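Natmont build log, April, started 4.40 in the afternoon

Right, second entry this month, and I'm writing it up before tea so I don't forget which settings we ended on.

The club task for the next round is the tall pole. Last round was all small blocks and everyone got a bit smug, so I wanted something top-heavy and awkward to hold! We're recording by hand with the two grippers first, then the arm gets its go once there's enough for it to learn from. Target is 100 good runs. We've got 34 in the folder, plus 5 I've put to one side until someone else has looked at them (I think the timestamps have slipped again, same as in the Arnar sessions, but I'm not certain).

Spent the first half hour arguing about where a run ought to start. I like both grippers low and well apart, with the pole standing near the middle of the board. Others wanted to begin already touching it, which is quicker, but then you lose the whole approach and the approach is the bit we were rubbish at in the Ukance heats. We went with mine for now. Shout if you hate it.
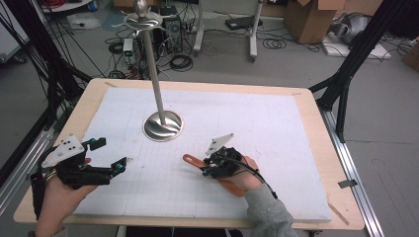

Start position, left and right grippers low over the board, pole on its round base.

The shiny metal is a pain, by the way. The base disc picks up the ceiling lights and so does the round knob up near the top, and I'd like to know if that bothers the tracking before we do loads more. Could somebody try the same thing with the lights on the far side switched off? Write down which ones, please, last time we had "some off" in the log and that was no use to anybody.

Other bits while I remember:

Cable on the right-hand gripper: loop it over your hand before you start and let it trail off to the right. I had it underneath for a few goes and kept tugging it.

The faint grid on the board is still good enough to set the base down by. Please don't rub it out when you clean off the smudges, I'm not drawing it again.

Finger speed limit is at 78 in the Ghiță script. I tried it higher and the left one felt twitchy, so leave it there until we've talked.

Still to do: rename the folder, check those odd runs, and decide whether tipping the pole over counts as a fail or gets its own label. I'd go for its own label. Back on it after the break, bring the long screwdriver.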